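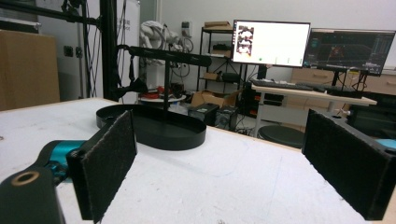 Felt pads on gripper fingers – how often are you changing them?

ledwood_phil
Hello all, long-time reader and not much of a poster, so forgive the ramble. I look after a hand-held gripper at Ledwood, the two-finger sort you carry about by hand, with a dark felt-like pad on the inside of each finger. Lovely thing to use, but the pads are driving me up the wall! They go fluffy, then they start to creep down the finger, and by the end of the week I'm picking bits of fuzz out of the linkage with tweezers. At the moment I change both at 200 picks, whatever they look like, and stick the new ones down with double-sided tape. Is that daft? What does everybody else do?
Philomena

arnar_f
Not daft at all, Philomena, but you're throwing away good felt. We go to 724 on a pair, which I admit is an odd number (it was where the first set fell off, and it stuck, unlike the pads). The fluff on its own does no harm. I give mine a gentle going over with a lint roller each morning and leave well alone otherwise. What I would look at is your tape. The thin office kind goes soft and lets the pad slide, and then you blame the felt for it.

Ingvar Ravn
I'm going to disagree with Arnar, in a friendly way, as usual. Fluff does matter if you're picking up anything light, the fibres grab it and it hangs on when you open the fingers. We had endless bother with that at Kirkegaard – small plastic lids, mostly – and it went away when we started trimming the pads with nail scissors. Also, do check the linkage while you have the pads off. Open the fingers right out, hold one still and wiggle the other. If there's play in it, the pads will wear at the tips first and you'll be changing them for ever.

ledwood_phil
Oh, that's interesting, mine do wear at the tips! I did the wiggle just now with my coat still on and the left one has a tiny bit of movement, the right one none that I can feel. Which screw is it, or is it a matter of taking the whole lot apart? I'd rather not if I can help it, I still have a spring somewhere under the cupboard from last time.

Ingvar Ravn
No need to strip it. Start with the pivot at the base of the finger, a quarter turn at the most, then open and close it by hand a few times. If it feels stiff, back it off again.

arnar_f
Fair enough about light parts, Ingvar, I only ever pick up heavy lumps. I still say 200 is too soon.

heidrun_b
Can I add one thing about cleaning? Please take all the old glue off before the new pad goes on. I use a plastic scraper and then a cloth with a drop of alcohol, and I let it dry while I have my tea. Then press the pad down and leave it overnight under a clamp. Mark the date on the back of the pad too, you'll be glad of it later.

ledwood_phil
Thank you all, you are kind. Pivot nipped up, old glue off (there was a shocking amount) and the new pads are under the clamp until morning. I'll stretch it to 300 and see how the tips look.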